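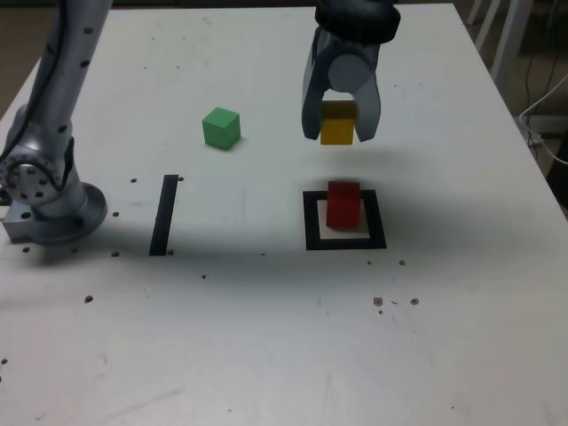

Yellow in the gripper, red block in the taped square, green one waiting its turn.

Block stacking thread, since a few of you asked what the arm in the shared shop is up to. We call it Oleck. It sits bolted to an old white table that has had a lot of other things screwed to it over the years.

The task is simple. Red goes in the square. Yellow goes on red. Green goes on yellow. Then take it all down and do it again.

The square is plain black tape on the tabletop. I measured the corners in the arm's coordinates once and typed them in. If someone peels the tape up, I lose an afternoon.

First problem was the grip. I had the fingers closing at full force and the blocks shot out sideways when they were picked up off center. Turned the force down, slowed the close, and that stopped.

Second problem was release height. I was letting go 8 mm too high. Yellow would drop, bounce, and take red with it. Now it lowers until the motor current goes up a little, backs off 2 mm, and opens.

Control code is a Python script I named Flarnine. It is 900 lines and at least half of that is me checking whether the arm is where I think it is.

Vlastimil Procházka rewrote the part that plans the approach. The old version came in at an angle. His goes straight up, across, straight down. Slower, but it doesn't clip the blocks on the table anymore.

Cable routing still bothers me. It runs along the outside of the arm and I don't like how much slack it needs at the elbow. Clips are on order.

Lighting is the other thing. The arm throws a wide shadow over the middle of the table and the color check reads red as brown when it falls on the block. I'm going to try a second lamp on the other side before I touch the thresholds.

Goal for April is 2000 placements with no one standing next to it. I'll post the log when it's done, including the drops.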